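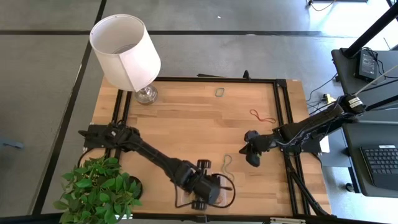
Does anyone know if the Ellura baby sale stacks with the rewards voucher?

I've got a $50 rewards voucher sitting in my account and I'm hoping to put it towards the Brellar pram while it's marked down to $798. Has anyone managed it, or does the voucher only work on full-price stuff?

pramhunter

It stacks, but only online. I used mine last April on a Cocco cot and the voucher came off after the sale price. Put it in at the payment page, before you pick delivery – if you do it the other way round you get an error and have to start the cart again. Drove me mad!

mumof2_geelong

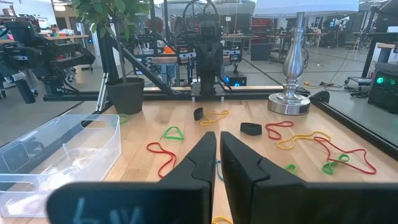

Oh, and have a look at the minimum spend too. Mine needed $600 in the cart, so you'd be right with the pram, but I chucked in nappies and wipes as well, seeing as I was buying them anyway.

no idea about the voucher sorry but Drosow had the same pram last time I was in, was $900 though so probably no help

tassiedad

I rang my local Ellura and they wouldn't take the voucher in store during the sale. Get in early if you want the grey, it went by lunchtime on the first day last year.

beachbub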